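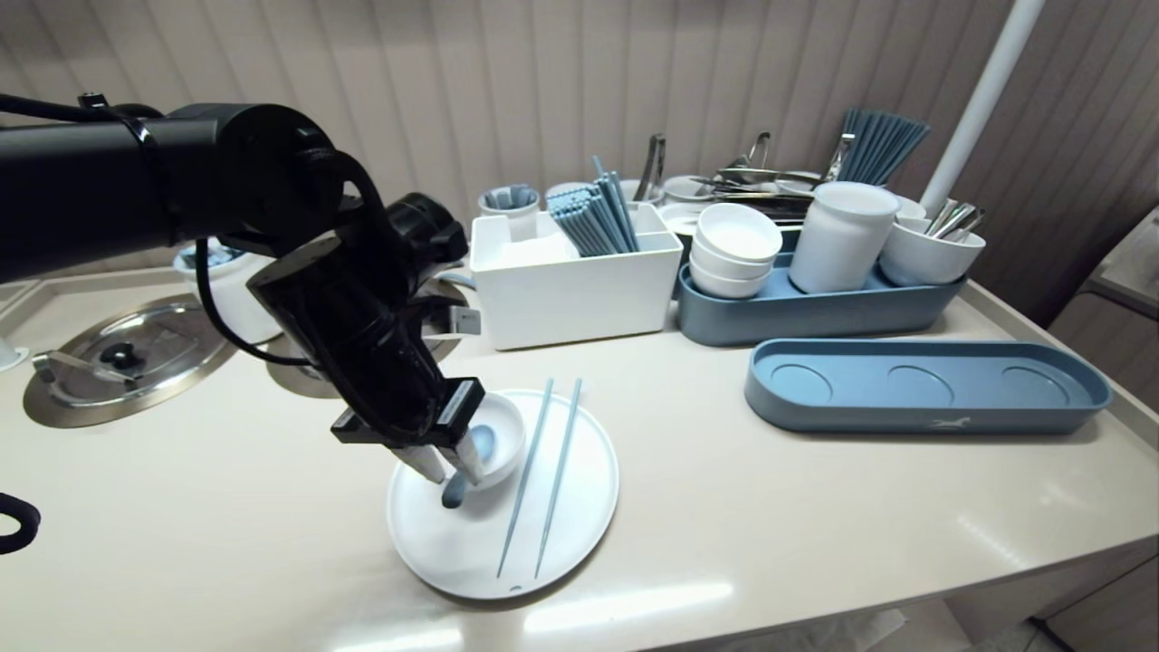 Notebook 2, p. 457

3 October 2022
Emley table-setting package, trial at the serving counter
Present: T. Habte, A. Vieira

Purpose: decide whether the Emley package (arm, gripper, wrist camera, task software on annual license) is worth a second trial period. The vendor is Flutgate. Their quote is filed under 3844. We are reviewing the tableware routine only. Ladling and anything involving the wells is a separate option and is not in the quote.

Setup. Counter left as the kitchen staff keep it, with the lidded wells on the left, chopsticks upright in the white box, and the two long trays one behind the other. I did not clear the back row. Flutgate's sheet asks for a clear zone behind the work area, but our counter will never have one, so a result with it cleared would tell us little.

Place setting under test: round plate, small bowl on the plate, soup spoon, two chopsticks side by side to the right of the bowl. Chopsticks are accepted at a slight angle if they are parallel and fully supported by the plate. Tiruwork wanted a tighter limit. We kept the loose one for now and will record the angle anyway.

Gripper. White-tipped fingers, narrow enough to enter the small bowl. The approach is steep, with the wrist coming down from the left. Two things to check with the vendor:
– Finger clearance inside the bowl. I would like a figure for the smallest inside diameter they support. The data sheet gives only a maximum opening.
– Cable routing. The cables loop down along the side of the arm. On a counter with upright utensils I want them sleeved or moved to the top.

Camera. Mounted on the gripper just above the fingers. The view of the target is short-range, so the software has to carry the counter layout from an earlier look. Ask how often that layout is refreshed, and whether it is refreshed at all if a person moves an item mid-task.

Color. Spoons and chopsticks are both in the same blue range, and so are the trays. A spoon on a tray is the low-contrast case. A spoon on a white plate is easy and should not be counted as evidence for the other.

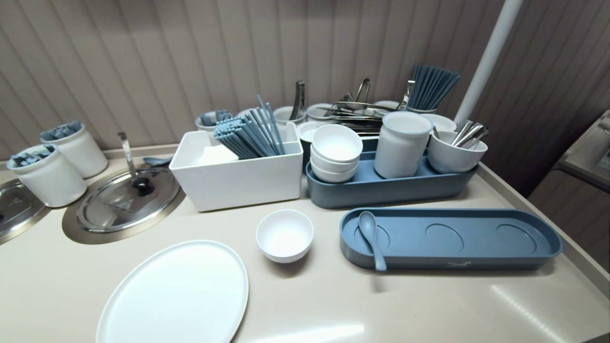
Counter with spoon across left end of front tray, bowl and oval plate set out.

Amândio's notes on the second layout: the spoon handle points toward the front rim of the tray, which suits a grasp from the front. He would also like it tried with the handle toward the wall. The single bowl stands clear on the counter, and he suggests using it as the reference pick for all later runs.

Steel lids. They reflect the surrounding light. Depth readings near them should be logged separately. The Lekeck unit we looked at in February had a mask for shiny surfaces; ask Flutgate if theirs does.

License terms. Changes to the setting (a different plate, for example) are billed as a new task. I read this twice. Oh in purchasing to confirm – if a plate swap counts, the annual cost is not the number on the quote.

Open: finger clearance, cable sleeve, layout refresh, plate swap wording. No decision until the last one is answered in writing.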